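Why Did the Robot Stop?

I have a job that makes kids ask me a million questions. I teach robots to pick things up! And the question I get most is, "Do they ever mess up?" Oh boy, do they. Let me tell you about the Wednesday our robot froze.

We were in our lab at Wistport, teaching the robot a sorting job we call Anico. It had to move small things around on a table and put them into a box with compartments.

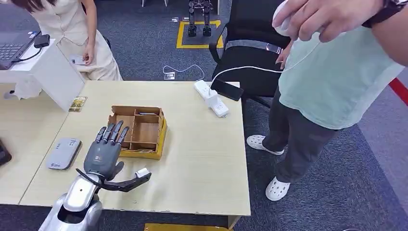

The first 20 tries went fine. Then the robot reached out, and its thumb just stopped. It didn't drop anything or make a scary noise. It simply wouldn't move!

So what happened? Your thumb has nerves that tell your brain where it is, even with your eyes shut (try it!). A robot's thumb has a sensor for that. Ours was sending the wrong answer. The computer thought the thumb was wide open when it was really half closed.
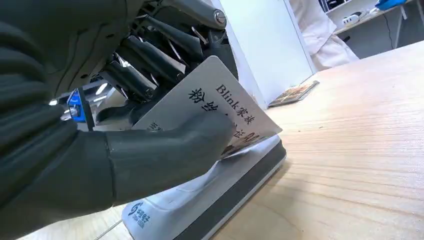

Now, a robot that doesn't know where its own thumb is could squeeze much too hard. It could bend a card, or pinch a person. That's why ours has a safety rule built in – if the numbers don't make sense, stop moving. Freezing was the robot doing its job.

We have rules for people, too. Tape on the floor marks a spot for a robot, and you don't step over the tape until someone calls out "Clear!" I've heard that word nearly 1,000 times and I still wait for it. 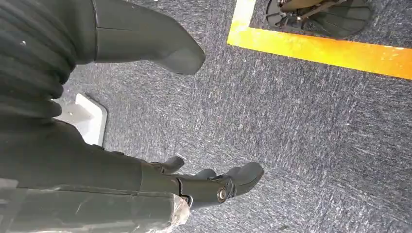
A robot hand and foot, with yellow tape on the carpet.

Finding the problem took me all afternoon. I checked the program first (it was fine), then the cables, one by one. A plug inside the hand had wiggled loose from all that bending. It was smaller than a pea! I pushed it back in, and we tested the thumb 190 times before anybody was allowed near it again.

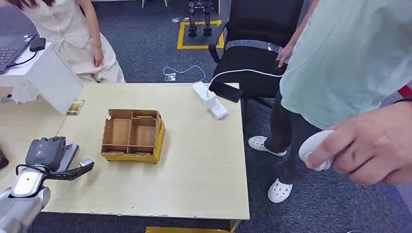 If you ever build a robot at home or at school, give it a stop button before you give it anything else. Make it big, and put it where you can reach it fast. Mine is red and has a dinosaur sticker on it.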